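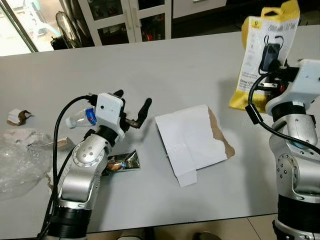 Figure 4. Table-clearing setup with both arms in reach of the tabletop. The right gripper holds a yellow and white retail package.

4.2 Swapping the fingers

I'll admit I went into this part of the study expecting to write one paragraph. We had two sets of black fingers for the same white gripper housing, the Corko set and the Hotora set, and my plan was to run the same clutter with each, put the success rates in a table and go home. The arms, the wrist cable routing and the controller (Ahmadpour, default gains) stayed fixed for all of it. Only the fingers changed.

The objects were trash and packaging, on purpose. Most gripper comparisons I've read use blocks and mugs, and I love blocks and mugs, but a flattened box blank is a much meaner thing to pick up! It has no height to speak of, the fingers scrape along the table looking for an edge, and if the box happens to have a torn side then you get corrugated board on one edge and smooth card on the others. We mixed flat stuff like that with water bottles, squeeze tubes, crumpled paper, plastic bags and hang-tab retail packs. Every trial ended with either a drop into the bin or a failure, and I logged failures by stage: no contact, slip during lift, slip during the swing, or missed bin.

We ran 2,035 grasps in total, 1,096 of them with the Corko fingers. The split is uneven and I'm not proud of it. A Hotora finger came loose on its bracket partway through a block and I threw out that whole block, then ran out of lab time at Girnholm before I could make it up. All the rates in Table 3 are per finger set, so the imbalance shows up in the error bars and nowhere else.

On upright or tilted packages the two sets were so close that I wouldn't pick one over the other. Card has enough stiffness that almost any pinch will do, and once a pack is off the table it tends to stay in the hand. Bottles were also easy for both, with the odd roll-away when a finger touched down before the other one did. The flat items are where they split. The Corko tips are thinner and got under card edges that the Hotora tips just pushed across the table, sometimes for quite a distance (I have a lot of footage of cardboard going for a walk).

Plastic bags went the other way. The Hotora pads are softer and held film through the whole swing, while the Corko set lost it early. Closing force mattered less than I'd guessed. I raised it by 30 percent for the last 400 grasps and saw a small gain on bags, no change on card, and squashed tubes.

The bin leg of the motion deserves a mention because it moved my numbers more than the fingers did for a while. Our bin is round and sits on the floor, so the arm has to reach down past the table edge and let go over a fairly small opening. Light packs swing on the way down, and a package that hangs from one corner can catch the rim.
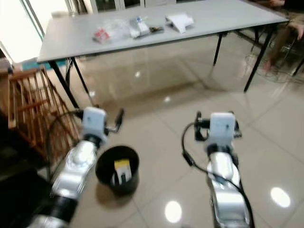
Santino Lagos, reading a draft of this section, objected that a missed bin says very little about a gripper and a lot about where I told the arm to open it. He wanted those trials counted as successful grasps. I see the point, and I've added a second column to Table 3 that does it his way. I kept my own column too. A finger that holds a pack crooked makes the release harder, and I'd like that cost to stay visible somewhere. The ordering of the two sets is the same in both columns for every object class except paper, where the gap was within the error bars to begin with.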